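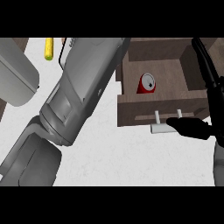

Dagim Tilahun had been running drawer tasks in simulation for most of a year before he trusted any of the numbers. "The score would go up and I'd watch the runs and think, that's not better," he said when we spoke on a Tuesday afternoon. "It was pulling harder. That was all it had learned."

Tilahun works on manipulation at Trirer with Finlay Gourlay, who wrote most of the simulator they use, called Negussie. Their latest result concerns how a two-armed robot should divide a job like opening a drawer and dealing with a drink can inside it. The usual approach trains both arms as one system. Theirs lets each arm plan alone and passes a short message between them whenever one touches something.

The test set has 627 drawer layouts, all rendered. Handles change, the wood changes, and the can moves about inside the drawer. Other objects are left on the work surface so the arms have something to ignore.

"People ask why we bother with the clutter," Gourlay said. "Take it out and every method looks good. We did that in the first version and had to throw the results away."

The older joint method, which the group calls Clirska, finished 261 of the layouts. The message-passing version finished roughly twice that. Gourlay is careful about the comparison. Clirska was tuned for a shorter arm, he said, and he would expect a fresh tuning to close part of the gap.

Most of the remaining failures come from the handle. A finger lands on the bar at a poor angle and slides toward the end, and the arm keeps pulling. Cans that stand close to the front panel are the other trouble spot, partly because the panel hides the lower part of the can from the camera.

"You get the lid and a bit of the side," Tilahun said. "The model has to guess the rest. It guesses tall."

They tried 3 message lengths and kept the shortest. Longer ones trained slowly and the arms began waiting on each other — in some runs both stopped moving entirely until the clock ran out.

Neither of them claims the result will carry over to hardware. The group at Andholm has a matching pair of arms and has agreed to run a smaller set of drawers in October. Gourlay expects friction to be the problem. "Our drawers slide too nicely," he said. "Mine at home doesn't."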